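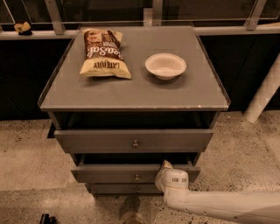 # Dasier three-drawer bedside cabinet, gray with glass top: long-term review

I have owned the Dasier for 14 months. It replaced an open-shelf nightstand from Clistgate that sagged in the middle and collected dust on every level. The requirements for the replacement were simple: closed storage, a top that tolerates a cold drink, and a footprint small enough to leave the closet door clear.

The Dasier is sold in one size and two finishes. Mine is the gray one, with the gray-tinted glass top. The glass is optional at the time of order and can be bought later as a separate part.

## Assembly

The carcass ships flat. The drawers ship as panels, with the fronts wrapped separately. The instruction sheet has 23 steps, of which the first five cover the carcass and most of the remainder repeat the same sequence for each drawer. Once the first drawer is built, the other two take half the time.

Two points need attention.

- The side panels are handed, and the marking is a small stamped letter on the inside face. It is easy to miss under poor light. If the runner holes do not line up with the back edge, the panels are swapped.
- The back panel sets the squareness of the whole cabinet. Measure both diagonals before fixing it. Mine was out by 2 mm on the first attempt, and the middle drawer rubbed until I loosened the back and reset it.

No glue is supplied and none is called for. I added a small amount to the drawer joints anyway. A screwdriver and a tape measure are enough for everything else.

## Top surface

The glass is a plain rectangular sheet laid over the top panel. It rests on clear pads and is held by its own weight. It does not slide under normal use, though it will shift if the cabinet is lifted by the top edge. Lift from the sides of the carcass, and take the glass off first.

Usable area is good. A bag of chips laid flat takes up the left half, and a small bowl fits beside it with space between them. With a lamp added, there is room for a phone and a glass of water and little else.

Cleaning is straightforward. Salt and crumbs wipe off with a dry cloth. Oily fingerprints need a damp cloth followed by a dry one. The tint hides light dust better than clear glass would, but it shows water rings until they are wiped.

The weak point is the edge. There is a small pale chip along the front right edge of the glass on mine. It has not spread in the time I have been watching it, and it does not catch on a sleeve. Still, the exposed edge has no trim of any kind, and the front is where things get set down carelessly. A narrow lip would have solved this at little cost. Rosario Rizzi, who bought the same cabinet on my recommendation, ordered hers without the glass and uses a cork mat instead. Her top panel has picked up one faint scratch. Neither option is perfect.

## Drawers

All three drawers run on side-mounted metal runners. There is no soft close. Travel is smooth when empty and slightly gritty when loaded, which improved after I wiped the runners and applied a light silicone spray.

Each drawer has one small round metal knob, centered. A central knob is the right choice at this width – pulling from one side would rack the drawer. The knobs are small, however, and hard to find in the dark. They are held by a single machine screw from behind and tend to work loose. I put a drop of removable threadlocker on all three and have not had to tighten them again. The screws are a common size, so a larger knob can be fitted without drilling.

The drawers have no detent in the closed position. On a level floor they stay where they are left, which includes slightly open. If they are not pushed fully home, they stand at different depths and the front looks untidy. A floor that slopes toward the front will make this worse, and the cabinet has no adjustable feet. I used thin felt pads on concrete, with one extra pad under the front left corner.

Capacity suits small items. The upper drawer holds chargers, a notebook, and reading glasses. The middle one holds T-shirts if they are folded flat. The lowest takes spare pillowcases.

## Finish

The body and the drawer fronts share the same flat gray, and the match between them is close. The finish does not reflect lamp light, and it has resisted scuffs from the vacuum cleaner. It does mark with dark rubber. A melamine sponge removes the mark but leaves a slightly polished patch, so test it on the rear of a side panel first.

## Compared with the Coman and the Bradon

I looked at two alternatives before buying.

The Coman has two deep drawers and soft-close runners. It is the better-made cabinet, and it costs considerably more. The deep drawers waste space unless they are fitted with dividers.

The Bradon has three drawers like the Dasier, with recessed pulls in place of knobs. The pulls are easier on the shins – but the drawers on the store sample stopped well short of full extension, and the top was bare and already marked.

## Verdict

Buy the Dasier if you want three shallow drawers and an easily wiped top in a small footprint. Skip it if your floor is uneven or if you expect soft close. Order the glass, and check its edges before you sign for the delivery. Replacement sheets are available, but the return window on glass is only 14 days.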